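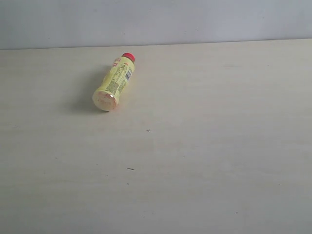
Bottle on its side, red cap, yellow label.

18/01/2025

Arari, family day-plan module. Carrying on from the October notes, which stopped at the point where the walking times had been loaded but not checked.

Purpose of this session: find out why the planner keeps producing days for mixed-age groups that look fine on the sheet and fall apart after lunch. Test destination is Mastance, since it is the only park we have full gate, ride and restaurant hours for. Lodging is fixed at Sutley for all runs. Transfer is the Malhotra coach, using the printed winter timetable with no allowance for extra services.

Data. 1,241 saved plans in the archive after duplicates were stripped. Of those, 621 include at least one traveller over 60 and at least one child under ten. That is the set of interest. Half the archive, near enough, so the mixed-age case should be treated as the normal one and the defaults set for it. At present the defaults assume two adults with no children, which was convenient when the first version was written and has not been looked at since.

Took 300 plans from the mixed-age set by random draw and re-ran them with the current settings. Kept the draw list in the shared folder under the session date so it can be repeated.

Observations, in the order they came up:

The planner places the longest walk of the day directly after the midday meal in a large share of the runs. Cause found. The meal step resets the fatigue counter to zero, as though everyone has just arrived. A sit-down lunch does help, but not to that extent, and for the older travellers it seems to make little difference at all going by the comments people attached to their plans afterwards. Changed the reset to a partial one. Children and adults now recover different amounts. The values are guesses and are marked as guesses in the settings file.

Ride height limits are read correctly. Ride transfer limits (steps, low seats, lap bars) are stored but never consulted. This is a plain fault. A grandparent with a note saying "no steep steps" was given the lookout tower twice in one day. Corrected, and the tower now drops out. Side effect: the gap it leaves is filled with a shop, every time. Need a better filler. Bench time with a view of whatever the children are riding would be the sensible thing, but we have no data on benches.

Coach return. The Malhotra last departure is treated as a hard stop, which is right, but the planner aims to arrive at the stand in the same minute the coach leaves. Added a 20 minute buffer. With the buffer in, many of the sample days lose their final item, usually the parade. Tried moving the parade earlier. It can't be moved, it is a parade. The choice then is between the parade and the last coach, and the planner should say so openly and let the family choose. It currently drops the item with no message.

Nap handling. There is a field for it. It is ignored if the lodging is more than one coach leg from the park, on the theory that no one would go back. Sutley is one leg, so it should be honoured, but the comparison was written the wrong way round. Fixed. Pushchair naps inside the park are a separate matter and not modelled.

Two-stream days. The idea from October was to let the group split for part of the day and meet again: older children and one adult to the large rides, the rest to the gardens or the indoor shows. Enabled it on the sample. It works on paper. The meeting points chosen are poor — the planner picks the spot which minimises total walking, and that tends to be a junction of paths with nowhere to sit and nothing to shelter under. Restricted meeting points to places with a toilet and a roof. Walking total goes up slightly. Worth it.
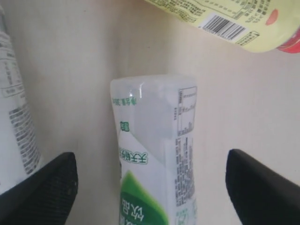

Printed day card. This is the folded sheet that families take with them, and most of the complaints we have on file are about the card, with comparatively few about the plan. The text is too small, the map and the times are on opposite sides, and the coach times are at the bottom where the fold wears through. Redrew it with the coach times at the top and one stream per face. Tried setting the place names sideways along the left edge to save width. Dropped this after looking at the drinks bottle with the green-printed label, where the large characters 天天畅饮 run sideways along the body and the head has to be tilted to take them in. That is tolerable on a bottle, which is easily turned in the hand. A card hanging from a lanyard or pinned under a thumb on a pushchair handle is less easily turned, and the older reader is probably also changing glasses. The label does keep its nutrition table in a thin ruled box apart from the rest of the small print, and that part I have copied: coach times now sit in a thin black box with nothing else in it.

Card test. Printed four versions and read them at arm's length under the bench lamp, then by the window late in the afternoon. Version C was the only one legible in both. It uses one typeface, no italics and a larger size for numerals than for words. It does spill on to a second sheet if the day has more than nine items. A day with more than nine items is a bad plan for this group anyway, so the limit can be put in the planner itself and the card left alone. To be argued over.

Cost line. Someone had asked for a running total on the card. Tried it. It takes up a full line and is wrong as soon as anyone buys an ice cream. Left off. It can stay on the screen version.

Things not resolved:

Recovery values for the meal step. Need real figures from somewhere. Could ask returning families to mark on the card where they first sat down without having planned to.

First-visit flag. Groups where everyone is new to the park linger longer near the gate — photographs, maps, toilets, hats. The planner gives them the same entry time as regulars. Suspect this alone accounts for part of the afternoon slippage. Not tested today.

Early entry. Mastance lets lodging guests in ahead of the main opening on some dates. Our hours table has one opening time per date and no place to put a second. Table needs another column before anything else is done with it.

Rain. No handling whatever.

Re-run of the 300 with all of today's changes is started and will finish overnight. Compare against the October baseline, same draw list. If the parade is still being dropped silently, look first at the export step. The planner log shows the message being written, so it is getting lost after that.

Toner is low in the large printer. Version C needs the good paper, top drawer, not the stuff in the tray.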